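Skultlow Riders Forum > Charity rides and events

Carkbridge 127 - minimum sponsorship going up?

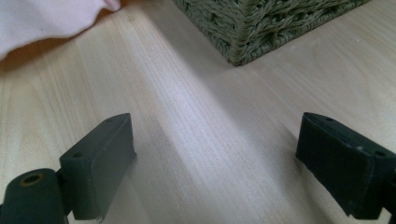

dodo_on_a_bike
Jan 26, 2024
Signed up for the Carkbridge 127 and just saw that charity places now come with a 400 dollar minimum. Last year it was 200. I'm planning the fundraising at home this week, and staring at pale wood grain and a stripe of light I can't say the ideas are flowing. Has anyone asked the charity if they'll accept less? I can ride the distance. Asking the same coworkers for money again is the hard part.

gravelmoth
They told me no. The charity buys each place from the organizer up front, so if you raise 200 they hardly clear anything. I think 400 is fair.

Ivanyshyn Wheels
Shop account here. We have a collection jar by the register for any customer riding, and you're welcome to put one out. Last January a jar brought in almost 200 by itself. Bring a card with your page address on it.

slowpoke_skult
Don't agree that it's fair. There are people on this forum who would raise 900 without trying and people who know six neighbors. A minimum keeps the second group out. Let everyone in and the total evens out.

gravelmoth
Does it though? The year with no minimum, plenty of riders took a jersey and never opened a page.

slowpoke_skult
Then charge for the jersey.

dodo_on_a_bike
I'd pay for the jersey. Thanks for the jar offer, I'll come by the shop. Is the deadline for the money before the ride or after?

hillrepeat
After. You get four weeks. Also check if your employer matches - mine did and I only had to find half. The form was one page.

gravelmoth
Regular entry is still open too, no fundraising required. You can do that and give whatever you raise. Same start, same route, you just don't get the lunch tent.

dodo_on_a_bike
Didn't know that. I'll ask about matching first and then decide.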